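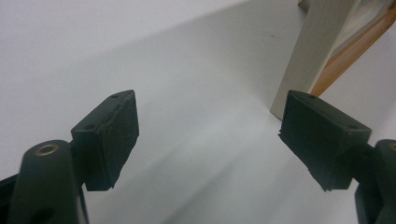

By the Fedport press desk
November | 4 comments | 27 shares

FEDPORT LIBRARY TO STAY OPEN ON SUNDAYS AFTER TRIAL

Fedport's central library will open every Sunday from the new year, after a winter trial brought in 1,164 visits. Doors open at 11am, last loans at 3.45pm. No change to weekday hours.

The trial was run with Trilari, the local reading charity, and paid for by a grant from the Moges Fund. Moges has now agreed to cover the first year of the permanent service. After that the cost moves to the library's own budget.

Most borrowed on the day: picture books, crime, cookery. The study room was full by lunch on most weekends and a booking sheet will be brought in, with slots of two hours. Quiet floor stays quiet — phones off please.

Also new:

Trilari story hour moves from Saturday to Sunday, 11.30am, children's corner. Under-fives need an adult with them. No booking.

200 large print titles join the shelves, along with 200 audiobooks on disc. Both lists are at the front desk and can be posted out on request.

The Premton branch will not open on Sundays for now. Premton members can collect reserved books from Fedport with there usual card, and drop returns at either building.

A spokesperson for the library said: "People kept asking at the desk if Sundays would carry on. We're very pleased to say yes. The parking is free all day and the number 300 bus stops outside."

The café will be open until 3pm with a short menu — soup, toast, cakes. Hot food is weekdays only.

Joining is free to anyone who lives, works or studies in the area. Bring one proof of adress. Under-16s need a parent or carer to sign the form.

ENDS

Notes to editors: interviews and photos by arrangment, weekday mornings only.

Contact: Press desk, Fedport Library | Copyright Fedport Library | Back to top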